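How to Calibrate a UV-Vis Spectrophotometer for Concentration Work

A spectrophotometer measures how much light a solution absorbs at a chosen wavelength. To turn that reading into a concentration you need a calibration curve, made from standards of known strength.

What you need

Stock solution, 1,000 mg/L
Volumetric flasks, one per standard
A matched pair of quartz cuvettes
Solvent for the blank

Step 1. Switch on the lamp and let it warm up for 15 minutes. Readings taken earlier will drift.

Step 2. Dilute the stock to make at least five standards. Space them evenly across the range you expect in your samples. Use a fresh pipette tip for each flask.

Step 3. Fill a cuvette with solvent and zero the instrument. Hold the cuvette by the frosted sides only. Wipe the clear sides with lens tissue.

Step 4. Read the standards from weakest to strongest. Take 3 readings of each and record the mean. On the Trurik bench model, press Hold before lifting the lid or the value is lost.

Step 5. Plot absorbance against concentration and fit a straight line. The slope is the molar absorptivity times the path length, provided concentration is in mol/L. If the top point falls below the line, drop it and work in a narrower range - Beer's law fails at high concentration.

Step 6. Read your samples under the same conditions. Any sample above the top standard must be diluted and read again.

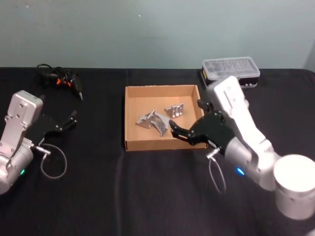
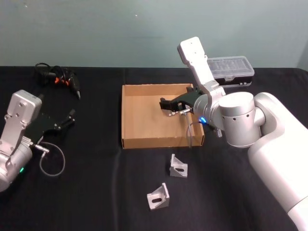
Record the slope, intercept, wavelength and cuvette number with every run. A slope that shifts between runs usually points to a bad stock solution or an aging lamp. Our own lamp was replaced at 862 hours, after the blank would no longer hold zero.

Procedure written by Naledi Jacobs, Mabaso teaching lab. Last checked in April.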